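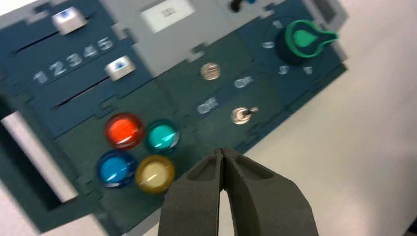
手首カメラから見た操作パネル課題。スライダー、押しボタン、トグルスイッチ、回転セレクタが一枚の盤面に載っている。

# 追試実験の参加者および研究補助員の募集

Vevier操作学習グループでは、模倣学習によるパネル操作の「汎化」を検証する追試研究の参加者と、研究補助員2名を募集します。勤務地はKarabulut棟の実験室、期間は7月からの半期です。

## 背景

この種のパネルを使った操作課題では、近年かなり高い成功率が報告されるようになりました。私たちのグループも例外ではありません。昨年度の内部報告では、Drodov方式(少数の教示から方策を学習し、手首カメラの映像だけで動作を修正する手法)の成功率を86%としました。

この数字を、私たちはあまり信用していません。

理由はいくつかあります。まず、教示した人と評価した人が同じでした。試行をやり直すかどうかの判断も、その本人に任されていました。次に、パネルの置き方を変えた条件といっても、実際には数センチずらした程度のものが大半です。予備的に角度を大きく変え、教示に関わっていない人に判定を頼んだところ、成功率は34%まで下がりました。この差のうち、どこまでが手法の限界で、どこからが評価の甘さなのか、現在の記録からは切り分けられません。

また、「ボタンを押した」と「ボタンに触れた」の区別が記録上あいまいです。トグルスイッチについても、レバーが倒れきったのか途中で止まったのか、映像だけでは判断が割れる試行が残っています。盤面のON/OFFの文字を方策が手がかりにしているという主張もありますが、文字を隠した対照条件は取られていません。光沢のあるボタンの映り込みの影響も未検討です。

本研究の目的は新しい手法の提案にはありません。既存の結果がどの条件で再現し、どの条件で崩れるかを調べ、そのまま公表します。

## 募集1:教示・判定の参加者(13名)

参加者は、遠隔操作による教示か、記録映像の判定のどちらか一方を担当します。両方を兼ねることはできません。割り当ては無作為に決めるため、希望には添えません。

教示担当の作業:

- ロボットを遠隔操作し、指定された順序でパネルの各部品を操作する
- 失敗した試行も含めて、すべて保存する(削除の権限はありません)
- 各回の終了後に短い質問票に記入する

判定担当の作業:

- 手法名と条件を伏せた映像を見て、成功・失敗・判定不能のいずれかを記録する
- 判定の理由を一行で書く

応募条件は18歳以上であることのみです。ロボットの操作経験は問いません。ただし、当グループの過去の実験に参加した方、Drodov方式の論文の共著者とその研究室の所属者はご遠慮ください。謝金は大学の規程に従って時間単位で支払います。途中で辞退しても、それまでの分は支払われます。

## 募集2:研究補助員(2名)

実験の準備、データの整理、統計解析の補助を担当していただきます。

必須:

- Pythonで時系列データと画像を扱った経験
- 解析計画を事前に文書化し、後から変えた箇所を記録できること
- 日本語または英語での議論に支障がないこと

あれば望ましいもの:

- 二項データの混合効果モデル、判定者間一致度の計算の経験
- ロボットハンドやカメラの較正の経験
- 再現に失敗した結果を報告したことがある方

「大規模モデルを使えば解決する」という見通しをお持ちの方の応募も歓迎します。その場合は、何が観察されたらその見通しを取り下げるかを志望書に書いてください。面接でも同じことを伺います。

学習の実行にはZestenia計算環境を使います。利用枠は限られており、条件を思いつくたびに再学習を回すような進め方はできません。

## 責任者と研究の進め方

責任者はAslı Ertürk、実験設計と事前登録の担当はBarış Şimşekoğluです。Ertürkは86%という数字を出した報告の著者の一人なので、本研究の判定作業と主要解析には加わりません。

主要評価項目はパネルの角度を変えた条件での成功率のみとし、部品ごとの成功率は探索的な結果として扱います。判定不能の試行は主要解析では失敗に数え、除外した場合の値も併記します。結果がどうなっても、映像と判定記録は参加者の同意の範囲で公開します。

## 応募方法

参加者として応募する方は、氏名、連絡先、参加可能な時間帯をVevier受付宛てにお送りください。説明会は午後3時からKarabulut棟1階で行います。説明を聞いてから辞退されても構いません。

研究補助員に応募する方は、履歴書、志望書(2ページ以内)、自分で書いた解析コードを一つ提出してください。コードは短いもので結構です。書類選考を通った方には、既存の試行記録の一部をお渡しし、判定基準の問題点を指摘していただく課題を出します。

応募は定員に達し次第締め切ります。実験内容についての質問はŞimşekoğluまでお寄せください。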